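Speaker notes — Moving a small library without closing it
Talk for the Wanent study day, August 2020
Speaker: Kavinda Abeysekara

Opening (two minutes)
Thank the hosts. Say that I worked in the Clokelham reading room for the whole move, so these are notes from inside and not a method.
Ask who has moved a collection before. Wait for the hands.

Why we did not close
The readers come for the local newspapers. In June they have exam work, and the next library is 23 kilometers away. Karthik Jayawardena wanted to close for two weeks. I was against it, and we argued quite long. Say this with a smile, he will be in the room.

The numbers
485 boxes, 70 shelves, nearly 115 hours of work.
Do not read the table aloud. People can ask for it later.

Slides 6 and 7 (let them stand, drink water)

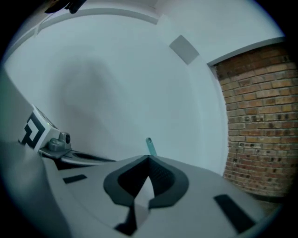
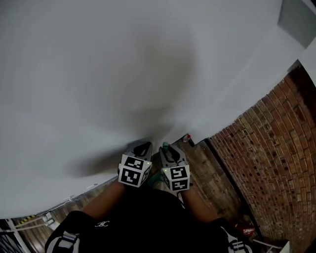
Labels
Speak slowly in this part, it is where we lost the most time.
— We wrote the old shelf number on the box. We should have written the new one also.
— The labels from Wiltine came off the rough cardboard. We changed to string tags on the second day.
— The Bhattacharjee papers traveled separately, with their own list. One folder was missing for a week and we found it between two atlases.

What the readers said
Read the short letter from the man who comes for the shipping columns. He did not mind the noise, but he missed his chair. If time is short, skip the letter and tell only about the chair.

Questions I expect
Cost: give the answer for transport only, the wages were paid from another budget.
Dust: yes, a lot. We cleaned each shelf before filling it.
Would I keep it open again? Yes, but with shorter hours in the morning.

Leave the contact slide on during the coffee break.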